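Search this notebook
Enter keywords Go

January, 4:40 pm
Posted by Sewwandi Herath

Mailer test for Pomus, second go. We sent 998 postcards to retirees on the Traltska list, half with the big type and half with the type our designer likes. The big type won by a mile. Balakrishnan has asked me to write that down somewhere he can find it, so there it is, Balakrishnan.

Phone calls: 200 so far, nearly all before nine in the morning. Our line opens at ten. Ingeborg wants to move the hours and I want to stay in bed, so we are discussing it.

The coupon code was a mistake. Eleven characters, with a zero and a letter O next to each other. Mizanur read it aloud to 4 callers and got it wrong for two of them. Next round gets one plain word – Iresha suggests SOUP, and I have no better idea.

Web visits from the card stand at 2,345, which looks lovely until you take out our own office. Must ask Mizanur to filter us before the client sees the chart.

To do: reprint quote, new phone hours, check the return address (it still says Suite B, and we left Suite B last spring).

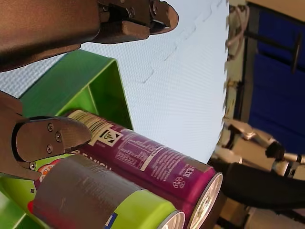
Ingeborg also wants the map on the back of the card made larger. Fine by me, as long as the stamp still fits.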